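Session notes: learning long tasks with two camera heights

These notes go with the second half of the session. Read section 1 before you look at the Gillell logs, or the column names won't mean much.

1. What the wrist view gives you

The policy takes in a head view and a wrist view at every step. Near the gripper the wrist camera sees mostly its own hardware, with floor behind it. Students often want to crop this out. Leave it in. The fixed parts give the network a steady reference, and cropping them made our early runs worse.

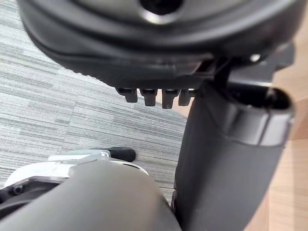
Zillness Group, Robot Learning - Notes by Shabani Minja

The baseline is Rotich, which uses the head view alone. Our version, Eltimell, adds the wrist view and a short memory of past frames. Both were trained on the same demonstrations and tested on 18 cabinet trials. Rotich finished 10 and Eltimell finished 11. That is a gap of one trial, so don't write it up as a win.

2. Where the task gets hard

The difficult part is the space between the tabletop and the shelf. The arm has to come in low and clear the front edge, with the door standing open on the other side. From the head camera the shelf edge and the boxes are both in view, but depth is hard to judge at this angle.

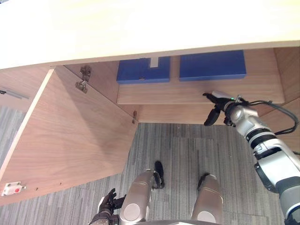 3. Changing the viewpoint

We then tested whether the policy copes when the head camera looks at the cabinet from the side. The closed door now hides part of one box, and there is far more clutter from the office in view. For the exercise, mark which pixels you think the policy should ignore, then compare with the attention maps in the Gillell logs.
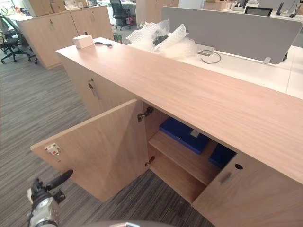 Why not just train on more viewpoints?
We plan to, but each new viewpoint needs its own demonstrations, and with 2 operators that is slow work. Random shifts of the existing frames are cheaper and should be tried first.

Reading for April: the chapter on imitation learning, up to compounding error.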